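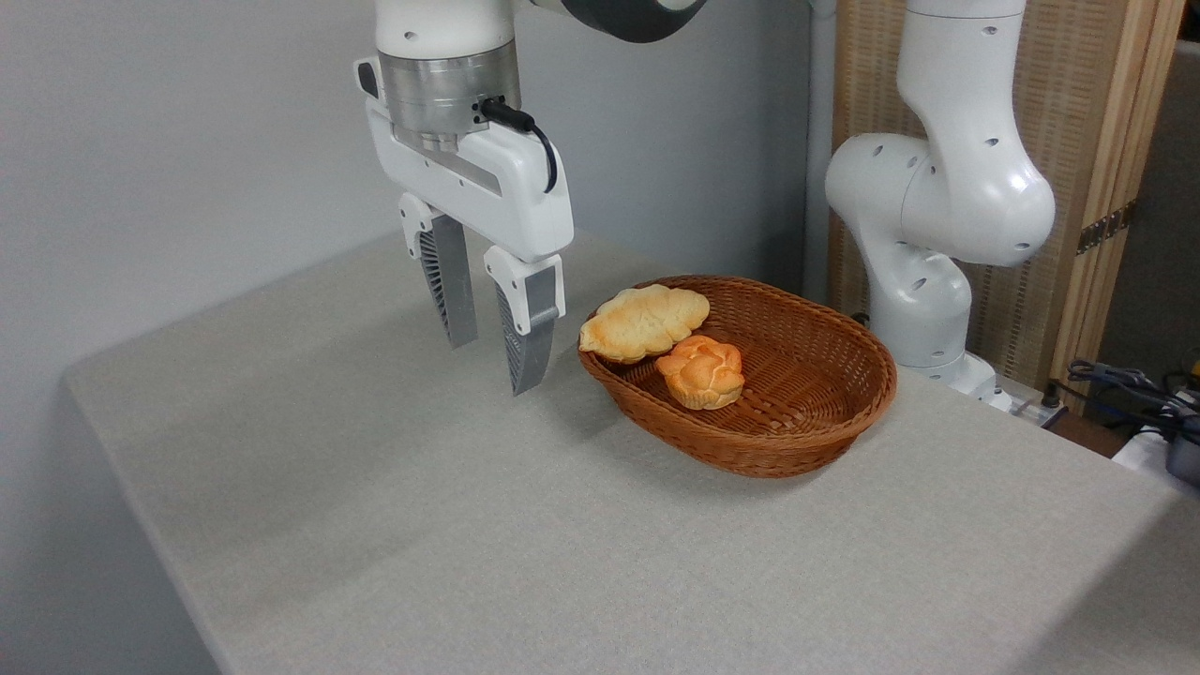 Lircombe House: the painted ceiling in the old music room

Forum index > Historic houses > Interiors and decoration

ferrule_and_fern
Finally got to Lircombe in September after years of meaning to go and I am still buzzing. Everyone goes on about the staircase (fair enough, it's lovely) but the music room ceiling! It's a sky with swallows all round the edge, and over the fireplace there's a little view of the village with the church and the mill, smoke coming out of the chimneys and everything. The room is the estate office these days, so you only get in on the guided tour and you have to squeeze past the filing cabinets, but please do it if you're anywhere near.

Does anyone know who painted it? The guide said "probably a Brannigan man" and moved on before I could ask.

oldputty
Brannigan was a decorating firm, not a person, at least by the time they worked at Lircombe. They did a lot of the bigger houses in that valley. Graining, gilding, stencilled borders, and now and then a ceiling if the client had the money. I've always understood the music room to be theirs. Glad you liked the swallows, they're my favourite thing in the whole house!

tessellate
I'd be careful with that. The only Brannigan bill anyone has found is for the dining room and the back stairs. I've read it, it's in the estate papers, item 498, and the music room isn't on it. People have been saying "Brannigan ceiling" so long it's ended up in the guidebook.

oldputty
Bills go missing though. And the border pattern is the same one they used at Kurkau Lodge, leaf for leaf.

tessellate
It's the same pattern because it came out of a pattern book. Half the painters in the county had it. I'm not saying it wasn't them, I'm saying we don't know.

ferrule_and_fern
Oh this is brilliant, I had no idea there was an argument! Is Kurkau Lodge open? I've never even heard of it.

gablesend
Only the garden, sadly. It was split into flats and the ceiling with the border is in somebody's bedroom. They let our history group in once, 7 of us in our socks, and it was a joy. Very kind people. I'd say the leaves match but the birds don't. The Kurkau ones are fat little things, more like pigeons, and Lircombe's look as if the painter had spent a summer watching real swallows.

Also worth knowing: the music room wasn't always a music room. It was two rooms until the wall came out, and if you stand by the window you can see a faint line across the sky where the join is. The sash on that side is a different width too.

ferrule_and_fern
I saw the line!! I thought it was a crack.

quoinstone
The line is a crack. The wall was never there. I worked on the roof repairs and we had the boards up over that room, and the joists run straight through with no sign of a partition under them. What you've got is a plaster joint where they stopped for the day and it's moved a bit.

gablesend
Joists running through doesn't rule out a wall. It needn't have been holding anything up. The old floor plan in the hall has two rooms marked, "morning parlour" and "closet".

quoinstone
That plan is what they meant to build. It's also got a second wing on it.

gablesend
Ha, all right, I'll give you the wing. I still think there's something in the window widths.

marlpit
Can I put in a word for the fireplace, as no one's mentioned it? It's the green tiled one, and the tiles came from the Zunside pottery just down the river, which only lasted some 2 years. There can't be many left in place. When I went there was a printer parked in front of it, so you had to crouch. Well worth crouching for. The glaze goes from bottle green to nearly yellow at the corners and every tile is a bit different.

tessellate
Seconded, the tiles are wonderful, and those at least have paperwork.

oldputty
I've got some old notes on Kurkau in a box upstairs, including tracings of the birds. Will dig them out and post what I find. Tessellate, you may yet be right, but I'm not giving up on Brannigan over one bill.

ferrule_and_fern
Yes please to the tracings! I've booked the tour again for the spring and this time I'm taking binoculars and a torch. If anyone wants me to look at anything in particular, shout.

quoinstone
Have a look at the cornice above the door. If there was ever a wall, the moulding ought to change there.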